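# Budgeting for a robot when you'd really rather be choosing curtains

I should say straight away that I'm not an engineer. I run the equipment side of a small company called Brirnlow, which looks after furnished homes let to older people and to families visiting them, and until last June the most complicated thing I'd ever ordered was a carpet cleaner with an app. So when my boss, Marijke Wuyts, put her head round the door and asked me to work out what it would cost to have a robot doing the tidying, I said yes, lovely, and then went and made a very large pot of tea.

My first mistake was to start with the price of the robot. Everybody does it! You ring up, you get a quote, you write the number at the top of a clean page and you feel terribly grown-up. Then the other numbers begin to arrive. Shipping was separate. Insurance was separate. The training days were separate, and so was the travel for the person giving them. By the end of the first fortnight my clean page had turned into a spreadsheet with 78 lines, and the robot itself was only one of them.

Suryani Hutapea, who did the books for us on this, made me split everything into two columns: what we pay once, and what we keep on paying. I can't recommend it enough. The second column is the one that bites. Ours has software support in it, spare fingertips, a service visit, extra electricity (less than I feared) and a chunk of staff time, which I'd left out completely until she asked me who was going to be standing next to the thing. Me, as it happens, for most of the first month.

## Start with the room

If I were doing it again I'd leave the brochures in the drawer and go and stand in a real room with a notebook. Our supplier, Grundach, offered to demonstrate in their own showroom, and very smart it looked in the photographs, all bare floor and square white tables. Our homes aren't like that. Our homes have patterned carpet and big comfortable sofas with cushions on, and coffee tables with curvy legs, and I wanted to know how the robot would get on among those before I signed anything.

So we planned the trial at one of the Gaddale houses, and we chose the sitting room on purpose. I wrote down the jobs I'd want done in there by a person: cushions straight, tissue boxes put back where people can reach them, wastebasket emptied and given a new bag. Small jobs, all of them, but they come round every single day, and it's the small ones that eat the hours. Sze-wing Cheung, who manages the houses, crossed out the two I'd added about polishing. Quite right too. I'd got carried away.

It was worth looking at the place from the gripper's point of view as well. A sofa seems a simple enough object until you have to think about what's going to reach over the coffee table to get at the cushion in the middle of it. 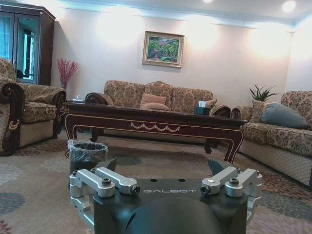 ## What went in the budget afterwards

The trial days changed my spreadsheet more than any meeting had. I'd put nothing down for damage, and with carved armrests and glossy wood in every sitting room I now have a proper line for repairs. I'd also put nothing down for the furniture itself, and it may be that in some houses we shift a table or an armchair to give more space to get round. Moving an armchair is free. Moving it in a house where somebody has sat in the same spot for years is a conversation, so Sze-wing has asked for time to have it.

Then there's the question of buying or leasing. Prasetyo Ginting at Grundach was very patient with me here (three phone calls, one of them through my lunch). Buying looked cheaper on paper over the long run, but it assumed we'd still want the same machine at the end, and I wasn't willing to bet on that. We've gone for a two-year lease with a break halfway through. It costs a bit more each month and I sleep better.

A few smaller things I'd pass on. Ask what a replacement fingertip costs, and how long it takes to come. Ask who pays the postage when something goes back. Get the delivery route measured, door by door, including the porch. Put some money aside for things you haven't thought of, then go back and put in a little more. Our pot for odds and ends was set at £974, and I'd spent a fair bit of it before the lease was even signed, mostly on a ramp.

Marijke has approved the first house and wants figures for the next one by the spring. I've already started the new spreadsheet, and the ramp is on line one.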